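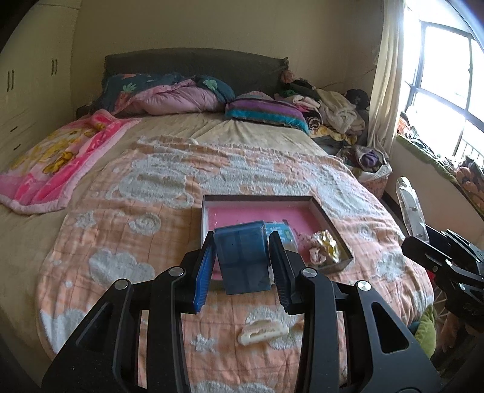 Finger alignment on the Jiltia hand-held gripper should be checked whenever pads are changed, whenever a unit has been dropped, and at the start of each collection block. The procedure covers the two-finger version with ribbed pads, used singly or as a left and right pair. A thin-walled box makes a better test piece than a machined block for the final grip check. With the translucent blue plastic box held upright between the two pads, a finger that has rolled inward shows up as a lean in the box, and the faint grid-like divisions in its walls give the eye something to compare against the edge of the tray below. A machined block is stiff and heavy enough to pull a badly seated pad flat and hide the fault.

Allow 60 minutes per pair the first time. After that the job takes less than half as long.

Before you start

You will need:

Hex keys for the frame bolts and the pad screws
Torque driver with the range printed on the Jiltia setup card
One pair of replacement pads, if the old ones are worn
Lint-free cloth and isopropyl alcohol
Feeler gauges
A thin-walled plastic box that fits within the finger opening
A shallow open tray with a flat bottom
Blue or purple removable threadlocker

Power the gripper down and disconnect the encoder lead at the handle end. Pulling it at the sensor end loosens the socket, and the socket is not sold separately. If you are servicing a pair, finish one unit before opening the other. The left and right linkages look alike on the bench and are not interchangeable.

Step 1. Clean and inspect the frame

Wipe down the frame arms, paying attention to the inside corners of the triangular cut-outs. Lint collects there, mostly from bedding and clothing tasks, and works its way into the finger pivots. Use tweezers for anything wound around a pivot. Compressed air drives it further in.

Look for whitening or fine cracks at the corners of the cut-outs and around each bolt head. A cracked arm is replaced. Do not glue it. Glued arms hold for a few sessions and then drift, and the drift gets into the recordings before anyone sees it.

Step 2. Check the frame bolts

Mark each bolt head with a paint pen before you touch it, with the line running onto the frame. Put the driver on each bolt in turn and note any that move before the setting is reached. One loose bolt is usually wear. If several are loose, take them all out, clean the threads, apply a small amount of threadlocker and refit them finger tight. Then bring them up to the setting in two passes, working from one arm to the other and back.

Tightening one arm fully before starting the other twists the frame slightly. The twist is hard to see and easy to measure: the fingers meet at the tips and show a gap at the base.

Step 3. Remove the old pads

Open the fingers fully. Back out the pad screws from the rear of each finger and slide the pad off toward the tip. If the pad has been bonded, warm it with a heat gun on the low setting and peel slowly. Leave no adhesive on the finger face. A ridge of old adhesive under a new pad is the most common cause of a failed alignment check.

Read the wear before throwing the old pads out. Even wear over the full face is normal. Wear only at the tip means the fingers were toed in, and wear along one long edge means a finger has rolled. Write down which, with the unit number. It tells you what to expect in Step 5.

Step 4. Fit the new pads

Degrease the finger faces and let them dry. Fit each pad with the ribs facing inward and the chamfered end at the tip. Start all the screws before tightening any. Tighten until the pad stops shifting under thumb pressure, then a further eighth of a turn. Overtightening pulls the backing into the finger and leaves the pad bowed in the middle.

The pads from Purkwood and the pads from Busano have the same hole pattern but differ in backing thickness. Do not mix them on one gripper. Pads of slightly different shades of blue have come out of the same bag and measured the same, so go by the part number on the bag and leave color out of it.

Step 5. Set toe and roll

Close the fingers slowly until the pads touch. Try the feeler gauge at the tip and then at the base. The gap should be the same at both ends, or no gap at either.

Toe is set at the pivot eccentric. Loosen the lock screw, turn the eccentric a little at a time and check again. Make half the correction on one finger and half on the other – putting all of it on one side moves the grip center away from the camera axis.

Roll is set with shims under the finger mount. Look along the fingers from the tip end. If the ribs on the two pads are not parallel, add a shim under the low side of the finger that is out. One shim is normally enough. If you need more than two, go back to Step 2, as the frame is probably twisted.

Step 6. Zero the encoder

Reconnect the lead and power up. Close the fingers with light hand pressure on the trigger and hold until the reading settles. Store the closed position. Open fully, hold, and store the open position.

The difference between the two should be 478 counts on a standard linkage. Small variations are acceptable within the band on the setup card. A low number means the fingers are not reaching full travel, usually because of lint in the pivot or a pad screw standing proud. A high number nearly always means the linkage stop is worn.

Do not correct a bad reading in software. Lazăr, the logging package, will accept any pair of values and scale between them without a warning.

Step 7. Grip check

Put the tray on the surface the gripper will be used over. If the next tasks are bedroom tasks, use the bed, with the quilt on it. A soft surface lets the tray tip when the near edge is touched, which changes how the operator approaches and how much side load reaches the fingers. A bench check will pass a gripper that then slips on a mattress.

Run the check as follows:

Stand the plastic box upright in the tray.
Close on it at mid-height with light trigger pressure.
Lift it just clear of the tray edge and hold.
Watch for lean, creep or rotation between the pads.
Lower it, release, and confirm that both pads let go together.
Repeat 11 times, changing the approach angle slightly each time.

The box should stay upright on every lift. A lean that is always in the same direction is a roll error: return to Step 5. A lean that changes direction is more often contamination on the pads, so degrease and repeat before adjusting anything.

Follow with something soft and something flat. A small packet and a crumpled piece of fabric are both suitable. The packet shows whether the tips meet, and the fabric shows whether the pads are catching at their edges. A hair claw clip on its side is a useful extra item, as its curved back will roll out of any grip that is out of parallel.

Step 8. Check the pair together

Skip this step for a single unit.

Hold both grippers over the tray at the working distance and bring them toward each other slowly. The mounting plates should clear at the narrowest position you expect to use. If they touch, check that each plate is seated against its shoulder before changing the camera angle. Pass the box from one unit to the other several times in both directions. If it comes across cleanly one way and drags the other way, the unit that is slow to release has its open position stored too early. Repeat Step 6 on that unit.

Service log

Record the unit number, pad part number, shims fitted, encoder difference and the number of clean lifts. Note the surface used for the grip check. Yasuo Kikuchi keeps the master sheet for the paired units and needs the shim count in particular, as units that gain shims at each service are pulled for a frame swap.

Troubleshooting

Fingers close evenly by hand but not under the trigger
The trigger cable is binding at the handle. Straighten the run and check the ferrule for fraying.

Encoder difference drifts within one session
Check the magnet for play. If it is tight, check that the lead is not being bent sharply at the wrist.

Box slides down while held
Degrease the pads first. If sliding continues, compare the rib height with a new pad and replace the pair. Pads are never replaced one at a time.

Clicking on release
Lint in the pivot, or a missing washer. Washers tend to stay behind on the old arm after an arm swap.

Alignment correct on the bench, wrong after transport
The case foam presses on the left finger when the unit is packed open. Pack with the fingers closed on a folded cloth. Cases bought since February have a relieved pocket and do not need the cloth.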